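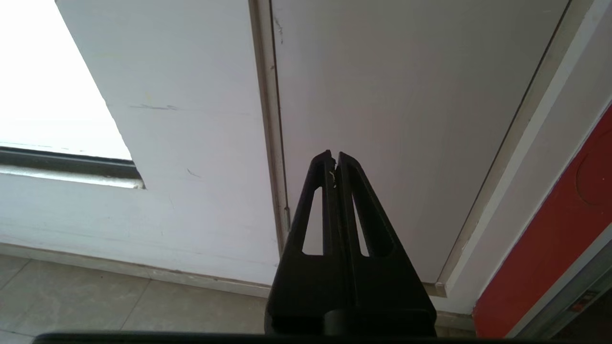

White door panel.

Preparing an Apartment for Listing: Maintenance Notes

Updated 8 Jan 2025

These notes cover the small work in an apartment between the last day of occupancy and the first showing. They were compiled for the units at Candeck and Beltov Court and apply to most apartments with painted drywall, hollow interior doors and a single bathroom. Building rules come first. Check the house rules for work hours and water shutoff notice before starting.

Order of work

Do the plumbing checks, then repairs, then paint, then cleaning. Floors are last. A leak found after painting usually means painting twice.

Doors

Open and close every door, including closets. A door that rubs at the top on the latch side often has a loose top hinge. Tighten the screws by hand. If a screw spins without biting, remove it, fill the hole with wood glue and toothpicks, let it set overnight, trim flush and drive the screw again. On a heavier door, replace one top hinge screw with a 3-inch screw that reaches the stud. Plane the edge only when the hinges are tight and the door still rubs.

For a latch that misses the strike, mark the latch with pencil, close the door and look at where the mark transfers. A small error can be filed out of the strike plate. For a larger one, move the plate.

Wash painted doors with warm water and a few drops of dish soap, working from the bottom up to avoid streaks. Rinse with a second cloth. Melamine sponges take off scuffs but dull a semigloss surface, so try one near the hinge side first. Clean the top edge as well.

Folding and sliding doors: vacuum the track, wipe it with a damp cloth and apply dry silicone spray. Oil collects dust and should not be used in a floor track. Zollau track rollers, fitted in the Beltov Court closets, have a height screw at each end. Turn each a quarter turn at a time and recheck the gap.

Walls

Fill nail holes with lightweight spackle, pressed in with a putty knife and left slightly proud. Sand flush when dry with 220 grit. Prime every filled spot. Unprimed spackle shows as a dull patch under side light.

Touch-up paint works if it comes from the original can and the wall is less than a couple of years old. Otherwise paint corner to corner. Stir stored paint for several minutes and strain it if there is skin on top. Discard paint that smells sour.

Bathroom

Run the sink and tub for several minutes, then dry the trap and supply connections with a paper towel and check again with a fresh one. Put food coloring in the toilet tank, wait 20 minutes without flushing and look in the bowl. Color in the bowl means the flapper needs replacing.

Remove failed caulk completely. New caulk does not bond to old silicone. Clean the joint with rubbing alcohol, let it dry, and fill the tub with water before caulking so the joint is at its widest. Leave the water in until the caulk has cured for the time printed on the tube.

Procházka single-lever faucets have an aerator that unscrews with a coin slot key. Soak it in white vinegar for an hour, brush and refit.

Kitchen and laundry

Pull the refrigerator out and vacuum the coils where they are exposed. Check the range hood filter. A metal mesh filter can be soaked in hot water and degreaser; a charcoal filter is replaced.

Run the washer empty on its hottest cycle. Wipe the door gasket, including the fold. Leave the door ajar. Inspect the supply hoses for bulges or rust at the couplings and replace any that are doubtful. Disconnect the dryer duct, clear the lint and reconnect it with metal foil tape or clamps. Do not use screws that project into the duct. Gas dryers should be left to a licensed technician.

Lighting

Use bulbs of one color temperature throughout. 3000 K suits most small rooms and matches the common fixtures sold for hallways. Confirm that bulbs on dimmers are marked dimmable. Wash glass shades and dry them fully before refitting.

While the unit is vacant

Set the thermostat at 70 °F for showings. In humid weather, keep the air conditioning or a dehumidifier running between visits. Run water into every drain once a week to keep the traps full, including the floor drain if there is one. Close the washer supply valves. Leave closet and cabinet doors slightly open.

Supplies

Screwdrivers, Phillips and flat
Putty knife, 6-in-1
Lightweight spackle and stain-blocking primer
220 grit sanding sponge
Mildew-resistant silicone caulk
Dry silicone spray
Paper towels, food coloring, white vinegar
Metal foil tape

Record the paint color, sheen and date on a strip of tape inside the electrical closet door. At Candeck the filter size for the air handler goes on the same strip. Replace the filter after any sanding, and again in March.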